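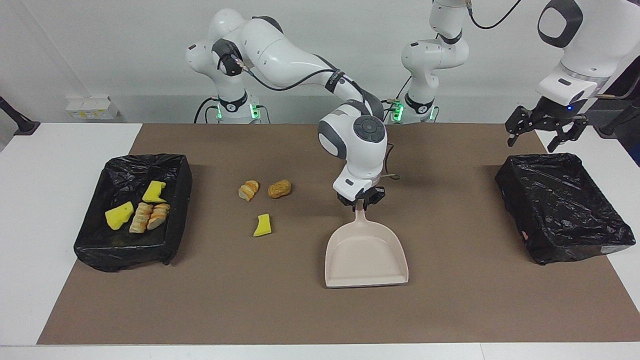
September, bench 2, 14:30

Crumb and scrap pickup, second round of notes. Paper mat stays on the table for the whole series; crumbs show up well enough on it and it can be rolled up and shaken out at the end. Bin is at the left side of the mat, black liner folded over the rim, with bread slices and yellow sponge pieces in it. The pink dustpan, short handle, is the one we keep for now. Flat rim sits down on the paper without rocking. The older Bloxham pan had a bow in the lip and let fine crumbs under.

Weighing: pan empty 341 g on the Stilley scale. Tare before each run, not once per session. Drift was 2 g by lunch.

Crumb load: 30 g dry bread, put through the coarse sieve. Fresh bread smears on the rim and should not be used. Spread by hand over the front half of the mat.

Results so far, angle of pan to mat:
- 18 degrees: least left behind, faint line of dust only
- steeper than that: rim digs into the paper, two tears
- flatter: sponge pieces ride up but crumbs stay at the lip

Sponge scraps go in by hand. The wedge ones tip over the side walls if the pan is already loaded, so take them first and crumbs second. Olga Figueiredo had this in the wrong order on the Elard sheet; corrected in pencil.

Liners: Bravura roll is down to 7. They are too wide for this bin and the slack hangs over the sides, where it catches crumbs in the wrinkles. Tucking it under helps. Digby Mudgway wants to try a clip. No objection, but weigh the clip.

Open: does the mat paper shed fibers into the pan? Blank run needed, no bread. Replace mat after the tears, brown side up again.

Home | Notebook | Methods | Supplies | Search

Bench notes, internal use. Questions to D. Mudgway. Back to top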